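Home | About | Archive | Contact

What Happens to the Bottles After Pickup

August

Posted by the author of Rainer Street Notes

I moved to Cutville three years ago and have put my recycling out every other week since then without knowing where it went.
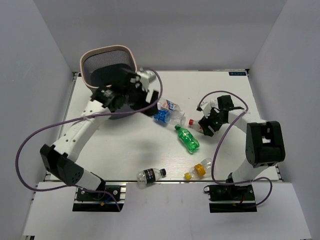

The truck takes it to a transfer yard on the north side of town, and from there it goes 35 miles to the sorting plant in Stidbridge. I called the county office to ask, and the woman who picked up was glad to talk. Cutville sends its plastic and cans together. Paper goes on a separate truck.

Caps were my main question. The old flyer on my fridge says to take them off. She told me that rule changed, and the plant now wants them screwed back on. Loose caps are small enough to fall through the screens and end up in the trash.

Rinsing matters less than I thought. A quick swish is fine. Labels can stay. Plastic bags should never go in the bin, and I had been bagging mine the whole time. The grocery store on Zeradell Avenue has a drop box for them near the carts.

I also asked about glass. There is no curbside glass here, so you have to drive it to the yard yourself. The gate closes at 3 and there is usually a line. I have two boxes of jars in the garage that I plan to take over before school starts.

Older posts | Newer posts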